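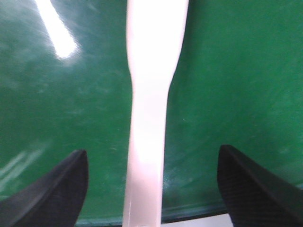 골홀름(Gollholm) 수상경찰대

골홀름 수상경찰대는 플렐테베크(Flelteveck) 강 하구와 항만 일대를 맡는 경찰 조직이에요. 이 위키에서 제가 제일 오래 붙들고 있는 항목이기도 한데요, 강가에서 자라서 순찰정 엔진 소리만 들어도 반가운 사람이라 글이 좀 길어져도 이해해 주세요!

개요

담당 구역은 하구 방파제에서 상류 쪽 오구라(Ogura) 갑문까지고, 물길로 약 90킬로미터예요. 소속 인원은 187명이고 순찰정은 8척입니다. 육상 경찰서와는 지휘 계통이 따로 있어서, 부두 위에서 벌어진 다툼은 육상 쪽이, 배에 올라탄 뒤의 일은 수상경찰대가 처리해요. 그럼 부두와 배를 잇는 발판 위에서 생긴 일은요? 규정에는 먼저 도착한 쪽이 맡는다고 되어 있어요(저는 이 조항을 참 좋아합니다).

역사

처음에는 세관에 딸린 작은 감시반이었어요. 목재 운반선에서 짐이 자꾸 없어지니까 밤에만 노 젓는 배를 띄웠던 거죠. 그러다 항구가 커지고 여객선이 다니기 시작하면서 경찰로 소속이 바뀌었고, 본부도 세관 창고에서 지금의 북쪽 선착장 건물로 옮겼습니다. 옛 창고 벽에는 아직 감시반 시절의 계류 고리가 남아 있는데, 물이 많이 빠진 날에나 제대로 보여요.

주요 업무

여름에는 과속하는 레저 보트 단속이 일의 절반쯤을 차지한다고 보시면 돼요. 특히 7월에는 갑문 앞에 배가 길게 늘어서서 새치기 시비가 끊이질 않아요. 겨울에는 선외기 도난 신고가 많아집니다. 배를 묶어 두고 몇 달씩 안 들여다보는 분들이 많거든요. 그래서 수상경찰대는 선외기와 선체에 등록 번호를 새겨 주는 제르네오(Zirneo)라는 사업을 운영하고 있고, 지금까지 등록된 배가 870척이에요. 저희 집 낡은 배도 그중 하나랍니다.

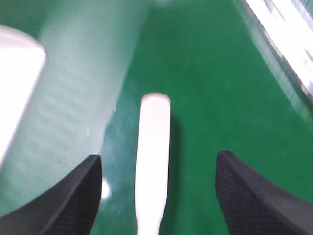
제르네오에 등록하려면 어디로 가야 하나요?
북쪽 선착장 본부의 민원 창구로 가시면 됩니다. 배 소유 서류와 신분증을 챙겨 가면 되고, 번호를 새기는 비용은 따로 받지 않아요. 배를 끌고 가기 어려우면 순찰정이 계류장에 들르는 날에 맞춰 신청할 수도 있어요.

장비

순찰정은 얕은 물에서 쓰는 소형과 하구 바깥까지 나가는 중형으로 나뉘어요. 갈대밭 쪽은 수심이 워낙 들쭉날쭉해서 소형만 들어갈 수 있고요. 잠수반도 있긴 한데 상설은 아니고, 평소에는 순찰 근무를 하다가 호출이 오면 모이는 방식입니다.

명칭

동네 어르신들은 아직도 '밤배'라고 불러요. 감시반이 밤에만 다니던 때의 이름이 그대로 굳은 거예요. 공식 문서에는 나오지 않지만 대원들끼리 만드는 소식지 제목도 밤배입니다.

이 항목은 2022년 3월 13일에 마지막으로 고쳤어요. 상류 지소의 폐쇄 시기는 자료마다 말이 달라서 아직 비워 두었습니다. 아시는 분은 토론란에 출처와 함께 남겨 주세요.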